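Swapping the biscuit tin for breakfast

Hello again, and thank you for all the emails after the last issue. A lot of you wrote about the afternoon slump, so I've spent most of November thinking about breakfast (and eating quite a few of them).

My own story is a bit embarrassing. For years I had a black coffee at seven, felt very pleased with myself, and then by half past ten I'd be in the biscuits. Two, then another two, then something from the machine by the stairs. I always put it down to having no willpower. When I finally wrote everything down for a fortnight, the pattern was so plain that my husband read it upside down across the table and laughed.

So I asked Fiachra Rafferty, the dietitian who runs the evening sessions at Dromereo, what he'd change first. I was expecting a lecture about sugar. He asked me how much fibre I thought I ate in a day and I said "loads", which was wrong by a fair distance. White toast, white rice, a banana if I remembered. He told me to leave the biscuits alone for now and sort out the morning, and see what happened to the rest.

Porridge was where I began, because it's cheap and I like it. I use the plain rolled oats, the big bag, and I make it with half milk and half water. Fiachra likes people to put something with a bit of protein on top, so I have a spoonful of yoghurt and some chopped nuts. Frozen berries go in while it's still in the pan and turn the whole thing purple! My youngest won't look at it.

The flavoured sachets are handy and I'm not going to be snooty about them, but do turn the box over. The one in my cupboard had golden syrup down as the second ingredient. If you like it sweet, grate half an apple in, skin and all, or try cinnamon, which makes me feel as if I've had pudding.

If you can't face food first thing, don't force it. I have a friend who feels sick at the sight of a bowl before nine, and she takes hers to work in a jam jar. Same oats, soaked in milk overnight, lid on, in the bag. She eats it at her desk at ten o'clock and it does the same job.

On the days I'm sick of oats I have eggs on a proper seedy wholemeal, or beans on toast. Beans are wonderful and so unfashionable. I buy the reduced sugar ones now and haven't had a single complaint at home, mostly as I decanted them before anybody saw the tin.

A word about going slowly. I did not go slowly. I went from hardly any fibre to bran, lentils and prunes in one weekend and I was so bloated I had to wear my gardening trousers to a christening. Add one thing, give it a week, drink more water than you think you need, then add the next. And if you take tablets for diabetes, or you've got a bowel condition, have a chat with your GP or practice nurse before you change much, please. What suits me may not suit you at all.

Has it worked? I still have a biscuit, but it's usually one, with my tea at four, and I sit down for it. I haven't weighed myself so I can't tell you anything about that. I'm less snappy before lunch, according to the people who have to share an office with me.

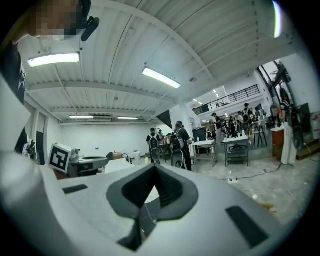 Under the white beams.

A few bits of news before I go. The Jorine walking group is now meeting at 2 o'clock so that people can get home before dark, and they're asking everyone to bring a torch anyway. The pace is very gentle and there's always a flask. You don't need to book, just turn up in shoes you don't mind getting muddy.

Evangelista are doing their soup lunches again through the winter, and the barley one is back. I had two bowls last time. They'll give you the recipe if you ask nicely at the counter, though it makes enough for a small army, so have your freezer boxes ready.

We've also had 868 replies to the breakfast survey, which made me go and put the kettle on. Toast won by miles. Eighty of you have nothing at all until lunch, and I'd love to hear how you get on with that, so write and tell me. I read every one, even if I'm slow to answer.

Next time I'm having a go at packed lunches, and in particular what to do with a tin of chickpeas when you've gone off houmous. Send me your ideas, and your disasters too, by the end of the month if you can.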